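The Arm in Bay 24

By the time I got to the Turnel, the shared workshop that takes up the back half of an old mattress warehouse, Fidelina Benavides had already been arguing with her robot for an hour. The robot was winning, mostly by standing still.

"It thinks it has hit something," she said, from the floor, where she was going through the safety settings on a tablet. "It has not hit anything. It has never hit anything. It's a very nervous machine."

Members rent floor space at the Turnel by the bay, and Bay 24 is the one furthest from the coffee. The neighbors on one side restore jukeboxes. The neighbor on the other side makes kayak paddles and has opinions on noise. Benavides and her building partner, Higinio Ventura, have been in between since the winter, trying to get a secondhand arm to put away groceries.

They are serious about the groceries. Benavides's mother has arthritis in both hands and lives alone, two flights up, and the original idea was a machine that would sit on a kitchen counter and move things from one place to another when told to. The original idea was also going to cost very little and be finished by spring. Ventura keeps the budget in a spiral notebook, and he let me read the first page, which was cheerful.

The arm itself came out of a bankruptcy sale, for $2,053 including the controller. The pedestal was extra. The gripper was extra. The cable between the gripper and the arm turned out to be a part you could order only from a man in another time zone who answered email once a week. Ventura drove 536 miles, round trip, to collect the arm in a station wagon that has not closed properly at the back ever since.

"People assume the hard part is the robot," he said. "The hard part was the floor."

The floor of the old warehouse slopes toward a drain. You would never notice this unless you bolted a tall pedestal to it and asked the far end of an arm to arrive at the same spot twice. Their first pedestal leaned. Their second was level but hummed at certain speeds, and the paddle maker came over to discuss it. The third was welded by one of the jukebox people in exchange for help moving a jukebox, and it has stayed put.

After that came the software, which they named Gultunden, after a town in a board game Ventura has been designing since college. Gultunden looks at what's on the table, decides what each thing is and how hard it can be squeezed, and sends the arm to fetch it. In the early months it was confident to a fault. It identified Benavides's elbow as a potato. It once picked up a roll of masking tape with such delicacy that they both clapped, and then let go of it two feet above the basket.

Squeezing has taken up most of the summer. A gripper with two fingers knows how far apart they are and how much effort it's making, and from those two facts you have to work out whether you are holding a lime or crushing one. Their method is a table of numbers, one line for each kind of food, arrived at by ruining a fair amount of it. Ventura's notebook has a page headed "Tomatoes, July" that I was asked not to photograph.

The evening I visited was what they call a full shop: a mixed load, soft things and firm things together, everything to end up in the yellow basket. Benavides got the arm past its nerves by restarting it, a technique she said I was welcome to describe as engineering. Then she stepped back behind the line they both observe without discussing it, one hand near the stop button, and let it work.

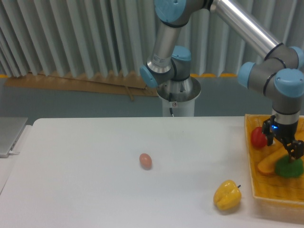

Higinio Ventura would put the egg last, every time, and he said so at some length while the motors whirred. His reasoning is that an egg is the only item that can spoil the whole evening, so you might as well bank your successes first. Benavides holds the opposite view. If the thing can't do eggs, she would like to find out before she has stood there for twenty minutes watching it be good at bananas. They have run it both ways and written both down, and neither has moved an inch.

I asked what a session like this proves. Less than you'd hope, they agreed, with the first real unity of the night. The counter at Benavides's mother's place is narrower than the workshop table. It has a toaster on it, and a radio, and frequently a cat. The light comes in from one side in the morning and from a bad bulb after dark. Gultunden has been trained on none of this, least of all the cat.

There's also the matter of size. The arm they bought was the arm they could afford, and it was made for a factory cell, where there's plenty of room to swing an elbow. In a kitchen it would be the largest resident. The current plan is to get the software right on the big arm and then move it to something smaller, a design Ventura has been sketching under the name Brundard. It exists as 14 pages of the notebook and one printed joint, which he keeps in his jacket and takes out when he is thinking. The joint squeaks.

Benavides is less sentimental about hardware. She works days at Benítez, a repair shop for commercial dishwashers, and her faith is in anything you can open with a screwdriver you already own. She has replaced two bearings in the arm, rewired the stop button so it can be hit with a hip, and labeled the controller's fuses in marker, in capitals, after an incident she blames on Ventura and Ventura blames on the fuses.

The log on her tablet had reached 1,151 attempted picks when I left, counting the ones where the gripper closed on air. She does count those. Ventura would prefer a separate column.

Her mother has been to see it once. She sat on a folding chair well behind the line, watched the arm move a lemon, and asked whether it could do jars. It can't do jars. Jars need a second hand, or a clamp, or a different sort of wrist, and all three options went into the notebook that same night under a heading underlined twice. Then she asked what it would cost to run, and who was going to dust it.

They expect to start on jars once the lease on Bay 24 comes up for renewal, assuming the paddle maker doesn't object.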